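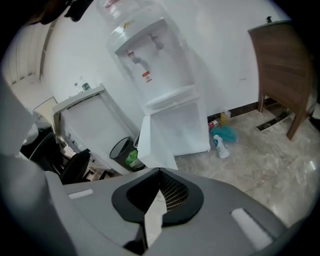
pedalnoise
Joined the adult beginners' choir at Wirkov in December and I've hit a wall with sight-singing. I can hold my part fine once I've heard it a couple of times, but give me a fresh page and I'm lost by bar 4. I've been trying to fit practice into odd moments, five minutes standing by the white water dispenser, that sort of thing, and I hum intervals off an app. I can do a fifth or an octave on demand now. Put the same fifth in the middle of a tune and it's gone. Do people really read by interval, or is there another way in? Alto, if it matters.

mossytenor
Most people I sing with don't read by interval, or not mainly. They know where the home note is and hear everything against that. So get do, mi and so solid in your head and then hang the rest off them. I did the interval app thing for a whole winter (the Orkesik one, with the little owl) and got very good at the app.

pedalnoise
It's the owl one, yes! I'm on level 117 and very proud of it, which makes this worse.

gritstone_alto
I'll disagree with mossytenor a bit. Home note is lovely in hymns and folk songs. Alto lines in anything written in the last hundred years wander all over the place and if all you have is do re mi you'll be stuck the minute there's a sharp. I read by interval and always have. What you need is more pages, that's all. Sing a new thing every day, badly, and don't go back to fix it.

mossytenor
Yes but you've been at it since you were a child, haven't you? You said so in the warm-ups thread. I'm not sure how you read now tells us how a beginner should start.

gritstone_alto
Fair. Though I was a child who was taught by interval, so there's that.

quaverbox
Can I ask what you're reading from? I used Heltetti book one, it has 249 short tunes and they start off really easy, all steps, no leaps for pages. I found it a bit dull but it did get me going. I do the rhythm first on one note, clapping or tapping my leg, then the pitches with no rhythm, then both. Takes a few minutes a tune. Some nights I only do one and that's fine too.

pedalnoise
Just the choir folder so far, so full pieces in four parts. Is that daft?

quaverbox
Not daft, just hard. You're trying to find your line, the words, the page turns and where the basses have gone all at once. Do the easy stuff at home and let rehearsals be rehearsals.

lowbrass_convert
Came from trombone so take this with salt, but is it pitch you lose or is it the count? When I moved over to singing I was convinced I couldn't pitch anything, and it was nearly always that I'd lost the beat and then panicked about the note. Try speaking the words in time with no tune. If you fall over in the same bar, there's your answer.

pedalnoise
Just tried that with the Pace arrangement we're doing. Fell over in the same bar. Twice. There's a tied note and I come off it early every time. I feel a bit silly now.

gritstone_alto
Don't, ties get everyone. Put a pencil mark where the next beat lands.

mossytenor
Seconding the pencil. And do give the home note thing a week before gritstone talks you out of it — sing the scale up and down, stop anywhere, and jump back to do. You can do it on the stairs.

gritstone_alto
I'm not talking anyone out of anything! Do both. I just think people hide in the scale exercises and never open a book.

tea_and_tonic
Our section leader had us go through 400 bars of psalm chant one spring, all of it unseen, and I'd say it helped my nerve more than my reading. I stopped going quiet when I wasn't sure. Still can't do a sixth downwards to save my life.

pedalnoise
Okay, I've ordered a second-hand Heltetti and I'm leaving the owl alone for a bit. Rhythm first, then pitches, and the stairs thing in the mornings. Does it matter if I use do re mi or numbers?

quaverbox
Numbers worked for me but seven is a pain to sing quickly. I say "sev".

mossytenor
Do re mi. I'll go and start another thread before this one gets cross.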